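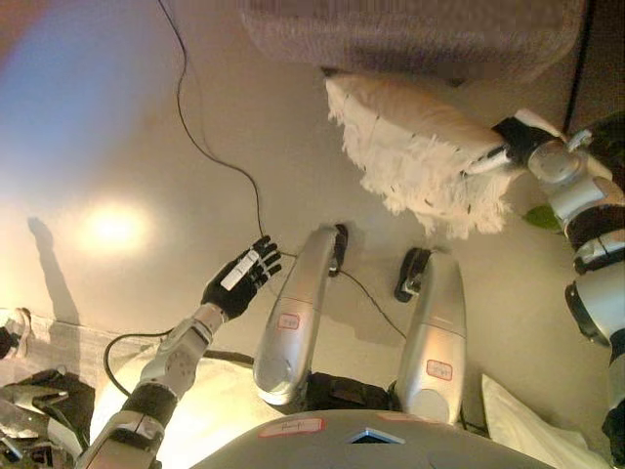 Open day at the Nesthorpe site

The June open day is done, and it went better than we dared to hope! We had planned for two sessions in the living-room area and ended up keeping the doors open until late in the afternoon. The task on show was household dusting around soft furniture, the same one we described in the Plillton plan.

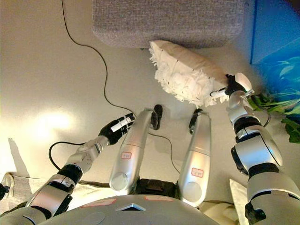

Most visitors came from the Melden housing association, and they asked the kind of questions we never get from other engineers. How long does it take to set up? Can it work in a room with a cat? We wrote all of them down and 20 have gone into the test list for the next quarter. Tiina Räsänen ran the talks from the sofa end of the room and kept people moving — a real skill in a space that small.
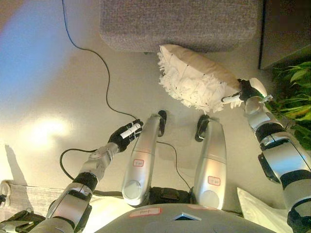
Photo: Laitinen project team, Nesthorpe

Spending on the day came to 3729 euros, mainly bus hire and printed handouts, and it all sits within the outreach line. We took in 102 feedback cards. I have read every one, and the comments on reach and on working close to upholstery are the most useful material we have had this year. 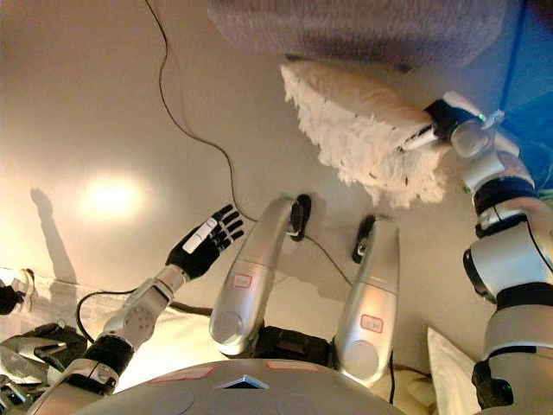

Räsänen would like the next visit to be smaller and longer, with time for guests to choose the chore themselves, and she asks whether a Sunday might suit families better. I'm all for it. We would need your approval for weekend opening before the Melden group confirms its dates.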